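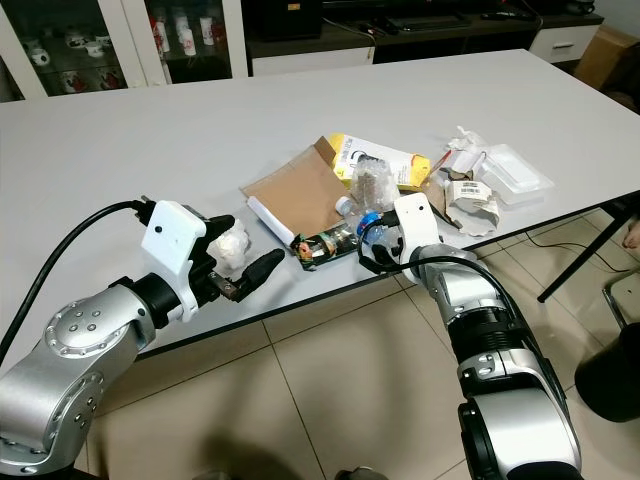

Lirnen puts its two-arm table clearing kit on sale

Lirnen opened orders on Tuesday for Koech, a two-arm kit that picks up and sorts what people leave behind on tables. It is aimed at offices, break rooms and small packing rooms. The company had been leasing the kit to a handful of sites, and this is the first time customers can buy it outright.

The kit comes with a pair of arms, two grippers, a controller and a license for the sorting software, which is sold under the name Istden. Buyers supply the table and the bins. The arms are fixed at one side of the table and work toward the middle, so Lirnen recommends keeping the opposite side open to staff.

Mixed trash is the hard part of the job. A tabletop after a busy morning can hold crumpled tissue, a snack wrapper, a cardboard mailer and a clear plastic bottle lying on its side, all within reach of each other. Soft paper gives under the fingers, and clear plastic is difficult for cameras to pick out against a white surface. Lirnen says the current version of Istden was retrained with those two problems in mind.

"Boxes were never the trouble," said Subira Kirui, who runs product support at Lirnen. "Customers called us about tissues and wrappers. Those were the calls we wanted to stop getting."

Koech sorts into four streams by default: paper and card, plastic, general waste, and items to keep. The last group is for anything the software does not recognize with enough confidence. Those pieces are moved to a corner of the table and left for a person to look at. Site managers can rename the streams or turn one off from a browser page, and changes take effect at the start of the next run.

Two service plans are offered. The basic plan covers software updates and phone support during business hours. The second adds replacement finger pads and a yearly visit from a technician, and costs $544 a year. Lirnen has not published a price for the kit and is quoting by site.

Installation and repairs will be handled by Kirkov, which already services the leased units. Lirnen said sites on a lease can apply part of what they have paid toward a purchase, provided they do so before their current term ends.

The kit has limits. It does not handle liquids, so open cups and partly full bottles have to be removed first. Glass is also excluded for now. Cables and chargers left on the table should be cleared away before a run begins.

The first production batch is 1,000 kits. Deliveries are due to begin in April, with existing lease customers served first.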